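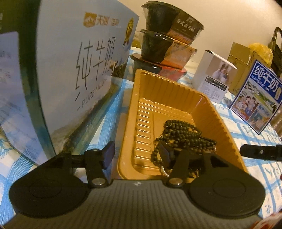

図3 連ビーズ課題における手持ちグリッパ視点の画像。指は開いた状態で、右指がトレイおよびビーズの一部に重なって写る。

3. 実演データの収集

3.1 収集方式

本研究では、作業者が手持ちグリッパを直接操作して課題を行い、その記録から双腕ロボットの動作方策を学習する。遠隔操作による実演も比較のために収集したが、主たるデータは手持ちグリッパによるものである。以下、前者を遠隔実演、後者を手持ち実演と呼ぶ。

手持ち実演では、記録時にロボット本体を必要としない。作業者は左右の手に1台ずつグリッパを持ち、卓上の物体に対して通常の作業と同じように手を動かす。各グリッパにはカメラが固定されており、画像、指の開度、およびグリッパの6自由度姿勢が時刻とともに保存される。記録の開始と終了は収集ソフトウェアStedano上で行い、1回の課題遂行を1本の実演として扱う。

遠隔実演では、作業者はロボットから離れた位置に座り、主従型の操作器を介して同じ課題を行う。操作器の動きは従側アームの関節目標値に変換される。従側の手先には手持ちグリッパと同じ形状の指を取り付け、接触面の条件をそろえた。ただし、従側アームの速度には安全上の上限を設けており、同一課題の所要時間は手持ち実演より長くなる。

3.2 課題

対象とした課題は、連ビーズ課題、箱物の整列課題、布の折り返し課題の三つである。本節では連ビーズ課題を中心に述べ、残る二つについては付録Bに示す。

連ビーズ課題は、浅いトレイに置かれたビーズの連を指でつまみ、持ち上げ、トレイ内の指定側に置き直すものである。物体は変形し、自身と重なり合うため、把持点の候補は画像ごとに異なる。また、連の一部をつまんで持ち上げたとき、残りの部分が追従するか、あるいは山に引っかかるかは、事前の画像だけからは判断しにくい。この性質のため、手順を固定した教示では成功率が安定しないことが予備実験でわかっていた。

図3に示すように、トレイの縁は内側の底面より高く、側壁が傾斜している。近い側の縁を越えて指を入れる場合、グリッパの姿勢によっては筐体が先に縁に触れる。作業者には、縁に触れること自体は失敗としないが、トレイが卓上で大きく動いた場合はその実演を打ち切るように指示した。

トレイ内での連の置き方は、実演ごとに変更した。変更の方法は、(a) 全体を重ねて山状にする、(b) 一部を山から引き出して曲線状に垂らす、(c) 底面に広げる、の3種である。どの置き方を用いるかはStedanoが提示し、作業者は提示に従って初期配置を作成してから記録を開始する。図3では、重なった山の左側に一本の曲線が手前に向かって出ており、(b) に該当する。

3.3 作業環境

課題の収集は、市販の食品包装を周囲に配置した卓上で行った。背景物の種類と位置を変えることで、方策が特定の背景に依存することを抑えるためである。先行して作成したデータセットHorncombeでは、無地の白色天板上に対象物のみを置いて収集を行っていた。このデータで学習した方策は、天板に柄のある布を敷いただけで把持位置がずれる傾向を示した。今回のデータセットClorcombeでは、この点を改めている。

卓上には格子柄と植物柄の布を敷いた。布の柄は周期的な線分を多く含み、特徴点に基づく姿勢推定には有利に働く一方、似た模様が繰り返されるため、近距離では誤対応も生じる。誤対応への対処は3.5節で述べる。

背景物には、大きさと表面の異なるものを混ぜた。牛乳の紙箱は印刷面が大きく、文字と絵柄を含む。積み重ねた食品容器は暗色で、縁に小さな反射が生じる。段ボール箱は単色で特徴が少ない。トレイの縁にも光源の反射が写り込むが、照明の調整や艶消し処理は行わなかった。

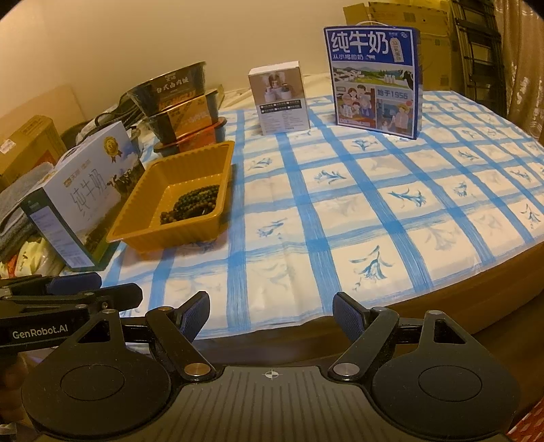

図4 同じ課題環境をより広く捉えた画像。トレイの奥と左右に背景物がある。左端に2台目のグリッパの一部が見える。

図4は、図3と比べて視野に卓の前縁や床の一部までが含まれている。手持ちグリッパのカメラは手とともに動くため、1本の実演のなかでも視野に入る範囲は大きく変わる。対象物に近づくほど卓上の物体が画像の大部分を占め、離れると壁面、折り畳み式のはしご、カーテンなど、卓の外にあるものも写る。本研究では、卓外の領域を切り取る処理は施していない。切り取りを行う場合、その範囲を姿勢推定の結果に基づいて定めることになり、推定誤差が画像にも影響するためである。

もう一方のグリッパが視野に入ることも、双腕の実演では避けられない。図4の左端には2台目のグリッパと作業者の手の一部が写っている。ロボットによる実行時には人の手は写らないので、この差が方策に与える影響を確認する必要がある。そこで、手の領域を塗りつぶした画像を用いる条件と、元の画像をそのまま用いる条件の両方を学習に用いた。比較の結果は5.2節に示す。

3.4 作業者への指示

作業者には、課題の説明文と手本の動画を見せた後、練習の時間を与えた。練習の記録はデータに含めていない。指示は次の内容に限った。

記録を開始してから最初の動作まで、両グリッパを卓上の空間で短時間静止させること。把持の直前に速度を落とすこと。把持に失敗した場合は、指を開いて一度離れ、同じ実演のなかでやり直してよいこと。物体を手で直接動かさないこと。終了時には両グリッパの指を開いた状態に戻すこと。

やり直しを許した点は、収集時に最も議論となった。失敗を含む実演を除外すれば動作のばらつきは小さくなるが、把持に失敗した後の状態がデータに現れなくなる。予備実験では、やり直しを除いたデータで学習した方策は、連をつまみ損ねた後も持ち上げ動作を続けることがあった。このため、最終的に課題が完了した実演については、途中の失敗を含めて保持した。

左右どちらのグリッパで連をつまむかは指定していない。多くの作業者は利き手側でつまみ、反対側のグリッパをトレイの近くに置いたままにしていた。一部の作業者は、反対側のグリッパの指先でトレイの縁を軽く押さえていた。後者の方法ではトレイの移動が少なく、課題の打ち切りも少なかったが、指示には加えなかった。方法を途中で統一すると、前後のデータを区別して扱う必要が生じるためである。

3.5 記録の処理と選別

手持ち実演として記録した本数は、三つの課題を合わせて1,693本である。これらに対し、次の順で処理と選別を行った。

はじめに、左右のカメラ画像と姿勢系列の時刻を合わせた。左右の記録は別々の計時に基づくため、開始時の静止区間を基準として粗く合わせた後、慣性計測値の相関により補正した。静止区間が確認できない実演はこの段階で除外した。

次に、姿勢推定の破綻を検出した。隣接する時刻間でグリッパの位置が不連続に変化する実演は、短い区間であれば補間し、そうでなければ除外した。破綻は、カメラが布の柄に接近して視野の大半が繰り返し模様になる場面と、壁面が視野の広い部分を占める場面に集中していた。前者は連ビーズ課題よりも布の折り返し課題で多く生じた。

最後に、課題の完了を人手で確認した。確認は記録を行った作業者以外の者が担当し、終了時の画像と、対象物が最後に指から離れる前後の画像を見て判定した。判定が困難な場合は完了とみなさなかった。連ビーズ課題では、連の端が指定側の境界にかかっている例で判定が分かれやすく、連の過半が指定側にあることを完了の条件とした。

以上の処理を経て、1,321本を有効な実演とした。このうち1,000本を学習に、残りを検証に用いた。分割は作業者と初期配置の双方を考慮して行い、同一の作業者が同じ背景配置で続けて記録した実演が、学習用と検証用にまたがらないようにした。画像の記録周波数は30 Hzである。

3.6 ロボットへの対応付け

手持ち実演の軌道は、そのままではロボットの関節空間で実行できるとは限らない。人の手首は狭い範囲で大きく向きを変えられるため、アームの特異姿勢に近い手先姿勢が含まれる。本研究で用いる方策学習系Pantでは、各時刻の手先姿勢を現在の手先座標系に対する相対変位として表し、関節角への変換は実行時に逆運動学で行う。可動範囲の外となる区間を含む実演も、学習データからは除いていない。

指の開度は、全開と全閉の値で正規化した。ビーズを挟んだときの開度は、挟んだ箇所の重なり方によって変わる。このため開閉を二値で表すことはせず、連続値のまま方策の出力とした。把持力は計測していない。遠隔実演の開度についても同じ正規化を行ったが、操作器のトリガには遊びがあり、全開付近の値に偏りが見られた。この偏りは操作器ごとに補正した。

手持ちグリッパとロボットの手先では、カメラと指先の相対位置を一致させてある。したがって、指先が画像内で占める位置は両者でほぼ変わらない。一方、カメラの後方に続くアームの形状は異なるため、広い視野でもう一方の腕が写る場合の見え方には差が残る。この差については塗りつぶし条件の結果とあわせて5.2節で検討する。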